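4 Setting up the cutlery and chopstick holder

This section covers the open wire holder used in the Curnitside lets. The cupboard, kettle and water filter are dealt with elsewhere in the guide. Read 4.1 before you bring the holder back into use after a changeover.

4.1 Before you start

You will need:
a bowl of warm water with washing-up liquid
a soft brush or an old toothbrush
two clean tea towels
the chopsticks, soup spoons and small utensils for the kitchen

Clear a space on the small table. The counter is fine too, but keep well away from the kettle, as steam makes wooden chopsticks swell and the tips go furry.

Caution: Do not use wire wool or scouring powder on the rods. Once the chrome is scratched, rust gets in at the joints first and marks whatever is standing against them.

4.2 Cleaning the holder

1. Take everything out and put the chopsticks to one side. Do not leave them to soak.
2. Remove any cloth or wrapping from the base and check underneath for crumbs.
3. Brush the rods from top to bottom, paying attention to the places where they cross.
4. Rinse under the tap and shake off the water over the sink.
5. Dry with the first tea towel, then stand the holder upside down on the second for 50 minutes.

Note: Clatari holders have a removable foot. Brulix holders do not, and forcing it will bend the bottom ring.

4.3 Loading the holder

1. Sort the chopsticks into pairs and discard any that are split or have dark patches.
2. Divide the pairs into two bundles of similar size.
3. Stand one bundle on the left and the other on the right. Let them lean outwards – packed upright in the middle they stay damp.
4. Stand the soup spoon against the side with its bowl upwards.
5. Put the remaining utensils in last, towards the front.

A wire holder lets air through, so it needs no lid or liner. Wooden chopsticks spread apart at the top will dry faster than the same number pushed together. 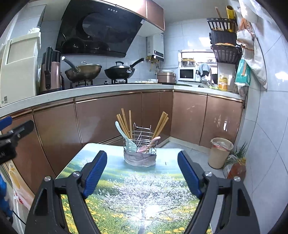 Maëlys Pichon asks whether the bundles ought to go in tips down, as she has always done it the other way and finds the thick ends dry more slowly. Tips up is better for drying, she writes, but guests then take hold of the end that goes in the mouth.

Either way is acceptable if the chopsticks have been towelled first. For the lets we ask for tips up on the first day and thick ends up from then on. If you are short of time at a Wednesday changeover, dry them fully by hand and go straight to thick ends up.

4.4 Checking for balance

1. Press lightly on the rim at each side. The holder should not rock.
2. If it rocks, move a few pairs from the heavier bundle to the lighter one.
3. If it still rocks, check that the base is sitting flat and that nothing is caught beneath it.

Caution: Ceramic spoons chip easily on a tiled floor. Keep the holder back from the edge of the table.

4.5 Replacements

Chopsticks are ordered in bulk from Courtois. Send the number of pairs you need to Vandana Rawat before the end of December. Holders with loose rods should go back to the store cupboard with a label on.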